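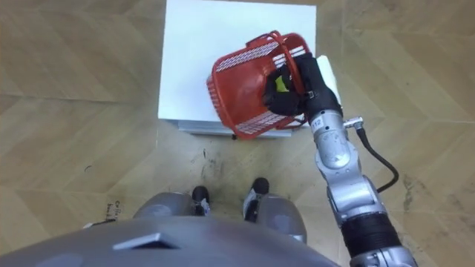

Restby shops to drop single-use produce bags from January

Shops in Restby with a sales area of more than 300 square metres will no longer be allowed to hand out free plastic bags for loose fruit and vegetables from January, under a revised waste by-law approved by the district council.

The by-law covers bags thinner than 70 microns supplied at the point of selection. Bags used for raw meat, fish and unwrapped bakery goods are exempt. Paper bags may still be offered, but must be itemised on the receipt at a charge of at least 5p each.

Retailers must also accept loose produce presented at the till in a customer's own basket, net or box. Where goods are sold by weight, the container has to be tared before weighing. Scales that cannot store a tare value may stay in use for a further 20 weeks, after which they must be replaced or taken out of service.

Wenche Eklund, who heads the district's waste section, said the thickness limit had been set to match the sorting equipment at the Drastard transfer station, where thin film wraps around the screen shafts and has to be cut away by hand.

"The material has very little resale value and it stops the line," she said.

Holger Kvam, manager of the Wallin supermarket, said the tare requirement would be harder to meet than the bag rule. Two of the store's older counter scales will need new load cells before they can be verified again.

Market stalls and farm shops below the size limit are not affected. Councillor Ashley Rowbotham had proposed including them, but the amendment was defeated.

Guidance for retailers is available from the district offices. Inspections will be carried out together with routine weights and measures visits.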